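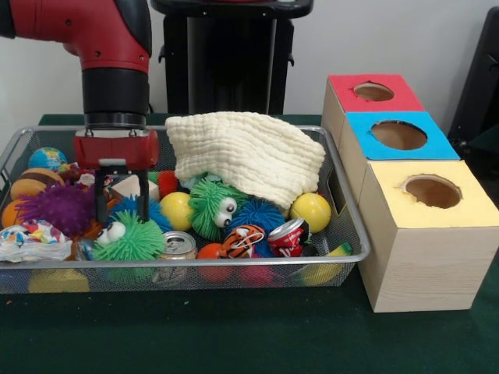 Mixed tray and the three-way box, green table. Morning, September.

Sorting notes, toy bench. Started 9.40, later than wanted, key to the store was in the wrong coat.

Aim for today: settle what goes in which compartment so we stop arguing about it at the table. Also find out whether the mesh tray is any better than the old grey tub for the Arndale loan boxes. (Arndale = the playgroup order, soft and tactile things mainly, they want them grouped by feel and not by colour.)

Box is cardboard with coloured paper tops, three compartments. Working plan:
first compartment — spiky and stringy
second — smooth balls
third — everything hard, wood etc
Cloths don't get a compartment. Cloths go back on the shelf. See below, this is where it went wrong.

Puffers. All spiky ones together, googly eyes or no googly eyes. Had a go at splitting off the ones with eyes as "characters" and it was silly, the green ones with eyes are the same thing in the hand as the blue and the little red. Keep together. The big purple one has much longer filaments and grabs on to whatever is next to it. It takes up a lot of compartment on its own and squashes the small red if that goes in first. So: purple in first, small ones on top. Tried the other way round, had to dig for the red.

Eyes need checking every time they come back, pull test with thumbnail, both sides. I don't want a loose eye going to under threes. Anything that moves at all goes in the repairs tin, no glueing at the bench please. Sirby glue is in the cupboard by the sink and needs overnight whatever it says on the tube.

Balls. Yellow glossy one easy, smooth, second compartment. Orange one the same. Globe ball is the awkward one: printed, oceans and continents, kids treat it as a "look at" toy more than a ball, but Arndale asked by feel so it goes with balls. Print wants an eye kept on it, alcohol wipe took the colour off the last globe we had. Soapy water only!! Write this on the lid.

Hamburger. No idea. It's food so it should be in the play kitchen box really, which isn't this job. Soledad says third compartment and stop thinking about it. Third compartment then, under protest. If we get any more play food it gets its own bag.

Wooden block. Third. Light one, no paint on it. Ran a finger along the edges, fine, no splinters. Wooden stuff must not go in the sink with the rest, somebody soaked a lot of blocks in the summer and they came up furry and we had to sand the lot. 600 grit, by hand, took all of an afternoon. Wipe and stand on end to dry.

Small multicoloured bits — the cluster near the top of the tray. These are a nusiance. They catch in each other and come up as one lump or not at all. Haven't decided. For now they go in third as a lump, whoever is on next please pull them apart and look at them properly before we say they're a set. If any fit through the choke tube they're out of the Arndale box completely.

The cloths. Cream waffly one was draped over the back of the tray and over the rim and there were toys under it. I kept forgetting to lift it. Thought I'd finished, hadn't. New rule: cloths come out FIRST, shake over the table, fold, shelf. Same for the white crumpled thing with the coloured pattern in the corner. Couldn't tell you from across the bench if it's fabric or a plastic bag, which is a reason to open it out before it goes anywhere. If it's plastic it's rubbish, if it's fabric it's scraps drawer.

Tray v tub. Tray wins I think. You can see the lower things through the mesh, a bit, enough to know there's something down there. Grit falls through. Rim is thin metal and not very nice on the wrists if you lean on it, I leaned on it all morning and have a line. Filaments on the puffers poke into the mesh if you press down so don't press down. Tub is still better for carrying, tray bends in the middle when full. Suggest tub for fetching, tray for the table.

Time: first go 20 minutes start to finish, and that's with the cloth muddle and a phone call from Sternari about the invoice. (They've charged us for lids again. Told them. They'll ring back.) Second go quicker, didn't write it down, sorry.

Box itself. Dividers are only slotted, and the middle one leans when one side fills up faster than the other. Purple puffer does it every time. Did a strip of brown tape along the bottom of a spare divider, seems stiff enough, want to see it after a week of use before doing the others. Don't buy the plastic ones yet. Cardboard is fine, it's cheap and when it gets grubby you bin it.

Table: dark green top is good for the yellow and the light wood, bad for the green puffers if they roll off the tray, I lost one against it for ages while looking straight at it. Might put a pale mat down at the edges. There's one rolled up behind the door, needs a wash.

Soledad Gallegos looked in after lunch, read the above, her comments, copied down as she said them more or less:
— fine with by-feel, wants the labels to say it in words a three year old's nan would use. So "spiky", "smooth", "hard". Not "tactile A".
— wants the orange ball and the yellow ball squeezed, not just looked at. Old ones split along the seam and you don't see it until it's in somebody's mouth.
— thinks the burger will be the favourite. Probably right.

Cárdenas order: same sorting but they want cloths included, so there the folding matters. Cream waffle sort is OK for them after a 60 wash. Leave till Arndale is out the door. Deliver by the side entrance, 2 steps, take the small trolley.

To do
labels x3, big letters, waterproof pen
note on lid re globe ball
pull test on all eyes, tick sheet on the clipboard
small bits: separate, choke tube, decide
open out the white patterned thing
wash pale mat
chase Sternari, lids
more brown tape
ask Arndale if they want the box back or keep it

Stopped 4.15. Tray left on the table, pleas don't tip it into the tub, I want to carry on from where it is.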